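Home Explore Notifications Lists Log in

1/ Thread on what laundry costs in a two-person apartment. I logged every load from February on with a Zandent plug meter. 594 Wh for a 40-degree cotton cycle, 14 loads in the log.

2/ Nearly all of that goes into heating water. Turning the drum is cheap. A cold cycle on the same machine is a small fraction of the warm one.

3/ Load size matters less than people assume. A half load does not use half the energy, so two half loads cost more than one full one.

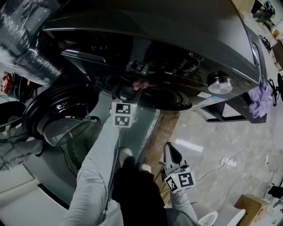 Front loader, dark grey, knob on the right end of the panel.

4/ Spin speed: worth the extra few watt-hours if you use a dryer. Every gram spun out is a gram you don't pay to evaporate. If you line dry, pick whatever your shirts tolerate.

5/ Detergent: I use Feleteck powder, below the line on the scoop. Soft water here. Hard water needs more.

6/ Next: same log for the dishwasher. Spreadsheet goes up when the columns have proper labels.

Comments

pato_tamuno: Does the meter catch standby draw?

rinsehold: My eco cycle takes forever but reads lower than yours.

649volts: Please post the cold numbers too.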